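Showing a gripper how to pick up a cup: tips for the home workshop

Clear the table first. A plain, light top is best, with one object standing on it and nothing leaning against it.

Hold the tool the way you would hold a glue gun, with a loose wrist. Move at half your normal speed. If you rush the last inch, the arm will rush it too when it plays the motion back.

Open the fingers wider than you think you need, come down straight, then close. Wait a beat before lifting – the recording needs a clear moment where the grip is finished.

Do 8 short takes and stop for a rest. Tired hands wander. I throw out any take where I bumped the table or changed my mind halfway.

Change the starting spot between takes. A cup that always stands in one place teaches the arm that place and little else.

Two people can work one table with a tool each. Agree who moves first, and keep the second tool off to the side until it's needed.

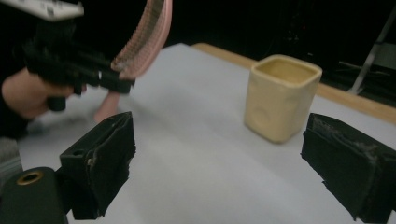 Is it better to guide by hand or by remote control?
By hand for small things like cups and lids. Remote control suits heavy jobs, or anything near a hot stove.

Check the finger pads before each session. Glue down loose edges and let them dry overnight. Label your takes the same day, with the object and the date.

Contact: Roman Chmielewska | © 2023 Ondell Workshop Notes | Back to top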